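Speaker Notes – Open Day, Automation Group
Speaker: Naveed Naqvi
June 27, 2022

Opening (3 minutes)

Welcome the visitors from Cladosdale and thank Soltex for its support of the program. State that the session will last 30 minutes and that questions will be taken at the end.

Introduce the simulated cell. Two arms, one table, and a sorting tray with lettered labels.

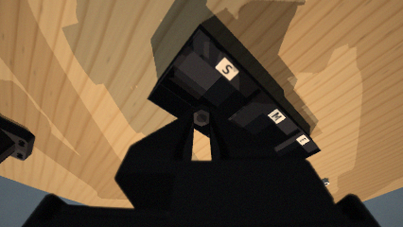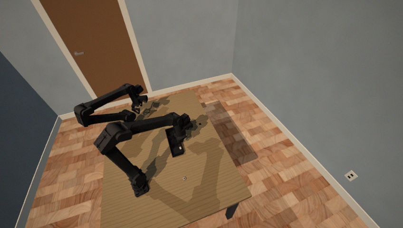
Explain why the group works in simulation first. A new routine can be tried many times in one afternoon, and a mistake costs only the time needed to start again. Hardware trials at the Drernley site follow once a routine has been reviewed.

Demonstration (16 minutes)

Ask the operator to load the first routine. Remain silent while the arms move – visitors tend to watch more closely without commentary. At the first pause, introduce the following points:

The arms share one work area, so their paths must be planned together.
Lighting is varied between runs. Shadows are a frequent source of error for vision software, and the group treats them as part of the test.
The operator may stop a run at any time.

If the software fails to start, proceed directly to the discussion and return to the demonstration later. Do not attempt repairs in front of the audience.

Discussion

Expect questions on employment. The agreed position is that the group studies repetitive sorting tasks and does not advise on staffing. Questions on cost should be referred to the program office.

Visitors wishing to see the Tăng workshop should gather at the east entrance. Groups are limited to 12 persons, and badges must be returned before departure.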